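우메오, 조립식 발포 바닥 매트 '네토라'와 낮은 벽 트레이 '푸르나노' 공급 개시

연한 파란색 맞물림 타일과 사각 트레이를 한 묶음으로 구성, 음료 분류·포장 작업 구역용

우메오(Umeo)는 9월 6일 조립식 발포 바닥 매트 '네토라(Netora)'와 낮은 벽 사각 트레이 '푸르나노(Purnano)'의 공급을 시작한다고 밝혔다. 두 제품은 캔 음료를 낱개로 꺼내 분류하고 다시 담는 소규모 작업 구역을 대상으로 하며, 개별 구매와 묶음 구매가 모두 가능하다. 첫 공급처는 위라싱헤(Weerasinghe) 물류센터의 낱개 포장 구역이다.

네토라는 가장자리가 톱니 모양으로 가공된 발포 타일을 서로 끼워 바닥을 덮는 방식이다. 타일 한 변의 길이는 600mm이고 표면에는 미세한 격자무늬가 들어간다. 접착제나 고정 테이프를 쓰지 않으며, 바닥면에 별도의 하지 작업을 하지 않는다. 작업 구역의 위치가 바뀌면 타일을 분리해 옮긴 뒤 같은 방식으로 다시 조립한다.

표면 격자무늬의 깊이는 세로로 세운 용기의 안정성을 기준으로 정했다. 무늬가 깊으면 바닥 지름이 작은 용기가 기울고, 무늬가 없으면 용기가 쉽게 미끄러진다. 우메오는 키가 크고 지름이 작은 슬림형 알루미늄 캔을 기준 용기로 삼아 무늬의 간격과 깊이를 조정했다. 경도는 쇼어 C 기준 46이다. 같은 격자무늬를 모든 타일에 적용하므로 타일의 설치 방향에 따른 차이는 없다.

타일 색상은 연한 파란색 한 종류로 공급한다. 알루미늄 캔의 몸체에 많이 쓰이는 짙은 자주색, 연두색, 검은색 계열과 명도 차이가 나는 색을 선정한 결과다. 제품 개발을 담당한 카르틱 아칸다 책임은 "분류 작업에서는 바닥색과 용기색이 겹치지 않아야 한다. 시험 단계에서 회색과 짙은 녹색 타일도 제작했으나 어두운 색 캔의 윤곽을 확인하는 시간이 길어져 양산 대상에서 제외했다"고 설명했다.

트레이 푸르나노는 외부를 짙은 녹색, 내부를 그보다 밝은 녹색으로 처리한 직사각형 제품이다. 긴 변은 300mm이며 깊이가 얕고 벽이 낮다. 벽이 낮으면 캔을 수직으로 들어 올리는 높이가 줄어들고, 옆에서 접근해 몸체를 잡은 상태로도 내려놓을 수 있다. 트레이 바닥은 광택면으로 마감했다. 내용물이 새었을 때 닦아내기 쉽도록 하기 위한 사양이다.

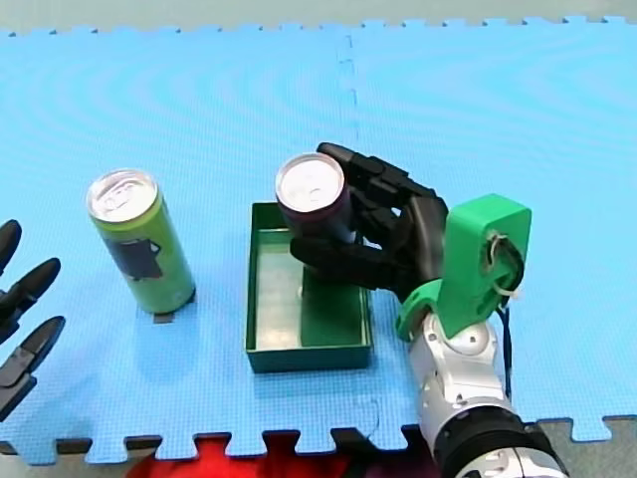 두 제품을 함께 사용할 때의 표준 배치는 트레이를 매트 위에 직접 놓고, 아직 담지 않은 캔을 트레이 옆 매트에 세워 두는 것이다. 작업대를 따로 두지 않는 바닥 작업 구역을 전제로 한 배치이며, 담을 캔과 트레이 사이의 이동 거리가 짧다. 캔은 한 번에 하나씩 옮기고, 트레이 안에서는 벽에 닿지 않게 내려놓는다. 벽에 기대어 세운 캔은 트레이를 들 때 넘어질 수 있다.

상표면의 방향은 작업 구역별로 정한다. 위라싱헤 물류센터에서는 상표면이 작업자 쪽을 향하도록 세운 다음 맛과 색상별로 확인하고 트레이에 담는 절차를 채택했다. 낱개 포장 구역을 관리하는 로케야 부이얀 파트장은 "기존에는 콘크리트 바닥 위에 골판지를 깔고 작업했다. 골판지는 젖으면 교체해야 하고 이음매가 들떠 캔이 걸렸다. 타일로 바꾼 뒤에는 손상된 자리만 빼내 교체하도록 절차서를 고쳤다"고 말했다.

설치 전에는 바닥의 모래와 포장 부스러기를 제거해야 한다. 이물질이 타일 아래에 남으면 이음매의 높이가 어긋나고, 그 위에 세운 캔이 기울 수 있다. 조립은 구역의 한 모서리에서 시작해 같은 방향으로 진행한다. 톱니는 위에서 아래로 눌러 끼우며 옆으로 밀어 넣지 않는다. 이음매 위에 트레이를 놓는 것은 가능하나, 캔을 단독으로 세울 때는 타일 안쪽을 사용하도록 권장한다.

구역 바깥쪽 가장자리에는 톱니가 그대로 남는다. 마감용 테두리 부품은 이번 공급 품목에 포함되지 않는다. 벽면에 붙여 설치하는 경우에는 톱니를 절단용 칼로 잘라 직선으로 맞출 수 있으나, 절단한 타일은 해당 변에서 재조립이 불가능하다. 향후 구역 확장을 계획하는 사업장은 톱니를 자르지 않고 사용하는 편이 적합하다.

청소에는 물과 중성세제를 사용한다. 당분이 포함된 음료를 흘린 경우 격자무늬 안에 잔류물이 굳기 전에 솔로 닦고, 이음매로 흘러든 액체는 타일을 분리해 제거한다. 건조는 그늘에서 한다. 직사광선에 장시간 노출하면 타일이 수축해 톱니의 결합 상태가 달라질 수 있다. 염소계 표백제와 유기용제는 두 제품 모두에 사용할 수 없다. 트레이의 광택면에는 연마제가 든 세정제와 금속 수세미를 쓰지 않는다.

보관 시에는 타일을 평평하게 쌓아야 한다. 세워서 보관하면 하단 톱니가 눌려 변형된다. 타일 위에 음료 상자와 같은 중량물을 장기간 올려둔 경우 눌린 자국이 남을 수 있으며, 자국이 있는 타일은 캔을 세우는 위치에서 제외하고 통로 쪽으로 옮겨 사용한다.

묶음 상품은 트레이 5개와 매트 타일로 구성하며, 타일 수량은 설치 면적에 따라 주문 시 정한다. 단품 타일은 낱장으로도 주문할 수 있다. 교체용 타일은 최초 납품분과 같은 금형으로 생산하므로 기존 타일과 그대로 결합된다. 다만 사용 기간에 따라 기존 타일의 색이 옅어질 수 있어 새 타일과 색상 차이가 발생할 수 있다.

주문을 위해서는 설치 구역의 가로·세로 길이, 바닥재 종류, 취급 용기의 규격을 우메오 영업 담당 부서에 제출해야 한다. 기둥이나 배수구가 있는 구역은 평면도를 첨부한다. 제출 자료를 검토한 후 타일 배치도와 견적서를 발송하며, 배치도에는 이음매 위치와 트레이 권장 위치가 표시된다. 일반 소매점 판매 계획은 없다.

제품 규격 요약

품명: 네토라 조립식 발포 바닥 매트
색상: 연한 파란색
타일 한 변: 600mm
경도: 쇼어 C 46
표면: 미세 격자무늬
결합 방식: 톱니형 맞물림

품명: 푸르나노 낮은 벽 트레이
색상: 외부 짙은 녹색, 내부 밝은 녹색
긴 변: 300mm
바닥 마감: 광택
묶음 수량: 5개

자료 문의: 우메오 제품홍보팀
기술 문의: 우메오 제품개발팀 카르틱 아칸다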